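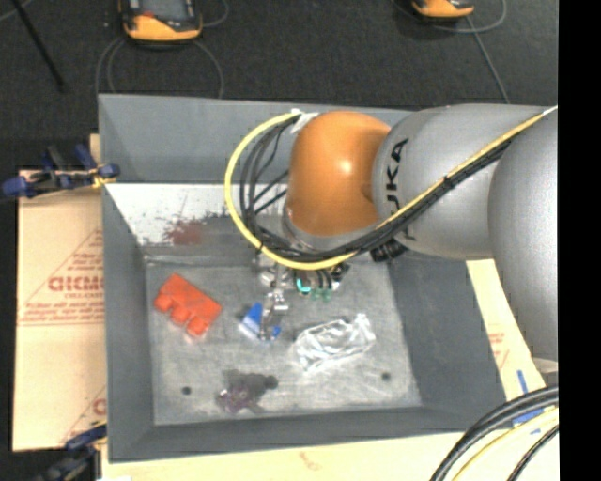 The Hullow workshop opens to visitors one Friday evening in April, and I drove over with Iraís Barajas to see the bin-picking build. The shop is a former tire store behind the Walczak building. Park on the street side, the back lot is full of pallets.

Ida Reinholz runs the project. She and the other members bought the KUKA arm used, without a gripper, and it took them 19 months of evenings to get it working on their own software. The aim is to have it pick mixed small objects out of a deep metal bin and set them down one at a time.

The cables were the part people asked about most. The yellow one and the black bundle run outside the arm and need a wide loop at the wrist, or they pull when the last joint turns. Ida said they went through 5 routings. The bin is held with ordinary hand clamps, so it can be shifted between tests.

Clear plastic is the hard case. Ida said the camera software loses it in the glare, and she would like a better light before the Givberg fair. Solid blocks give them less trouble.

We stayed until 9. Entry is free, and there is room for around 24 people. Coffee is by the door. The next open evening will be posted on the Dreklow community board.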